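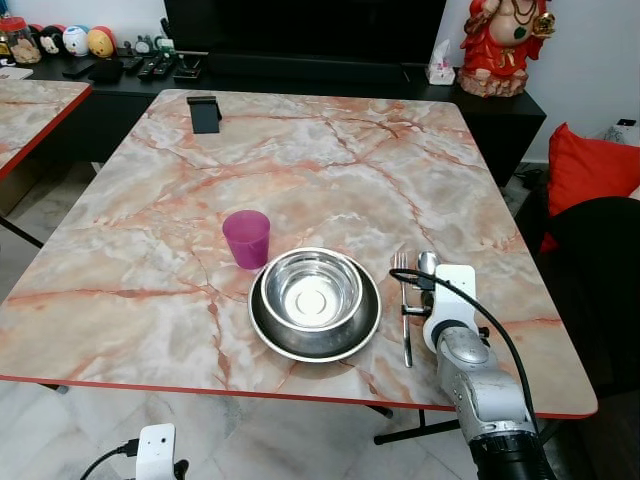 3.2 Tables and table settings

Each household was visited twice, once before the main meal and once after it. On the first visit we recorded what was put on the table and in what order. On the second we recorded what had been cleared, where it went and what was left behind. Visits lasted between 2 and 3 hours. The 17 households were all in Stukivham, and all had one table that served for eating as well as for other work during the day.

Figure 4. Table with two nested steel bowls, a magenta plastic cup, a fork and a spoon. A television and its cabinet stand beyond the far end.

We use the term "short setting" for a setting with no plate, made up of a bowl or bowls, something to drink from and one or two pieces of cutlery. The table in Figure 4 is coded in this way. Nested bowls were entered as separate items, with a note of which was inside the other, as the coding sheet used by Baloch in the Tandport pilot had treated a stack as one item and this hid a good deal of the variation between homes. Cutlery was coded by type and by the direction in which it pointed. In Figure 4 the fork and spoon are to the right of the bowls and the cup is to the upper left of them.

Objects that had nothing to do with the meal were coded as "resident" if they were on the table at both visits. Phone stands, keys, medicines and post were the commonest. Tissue boxes were entered under the surface they stood on, so that the one in Figure 4, on the cabinet, does not count towards the table.

The surface itself was recorded by appearance only. Marble patterns were entered under a single heading whatever the material underneath. Several people told us they disliked glossy tops for showing marks, and wiped them more often than they thought was needed.

Coding was done by Khattak and Baloch separately, from over 700 entries. Where they differed, the entry was discussed and one code agreed. Most differences concerned cups, which in some homes were used for drinking and for holding spoons on the same day. These were given both codes and are treated apart in Section 4.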